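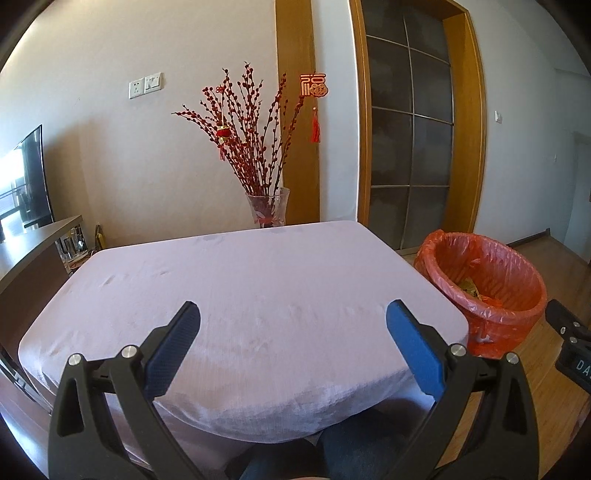

26 Sep 2025. I want to get the start-of-take rules written down properly while they're fresh in my head, because I've been explaining them out loud to everyone who joins us on Alon and I'm sure I tell it a little differently each time (sorry, all of you!). Rule one is that the fingers start wide open, pads facing each other with a clear gap between, and you hold there before going anywhere near the work. A bare tabletop with the cloth pulled over the edges is how I like an opening view, and small creases like the ones in that lavender cover are fine to leave. Please don't spend your morning smoothing them, I have done it and I regret it.

Rule two is about furniture. Vases, bins, the TV, whatever people keep at home stays where they keep it. Aleksi and I went back and forth on this one for ages, since he came over from Gadley, where they cleared the whole room first, and I do see why you would want that. But our guideline says lived-in rooms, so lived-in they stay, berries and lanterns and all.

Rule three, reject at review and never during the take. If you think you've spoiled one, finish it anyway, put a note in the log and let the second reader decide. I went through the whole Jollen batch this week: 1,372 takes logged, 1,168 kept. A good share of the rejects were stopped early by someone who had lost heart, and I would dearly have liked to see how those ended.

Rule four is still a draft. Sumeya would like 2 readers on every take, and I'm all for it in spirit, but with nearly 2,000 due by February I can't see where the hours come from. My suggestion is two readers for anyone's first week and one after that, with a second look whenever the log has a note in it. Sumeya, write your objections in the margin, there's plenty of room and I promise to read them with a cup of tea and an open mind.

Still to do: copy all this into the Koutsoukos binder, take out the old page on finger position (it says half closed, which is wrong now), and ask Aleksi for his wording on seated people near the table, legs included. His was clearer than mine.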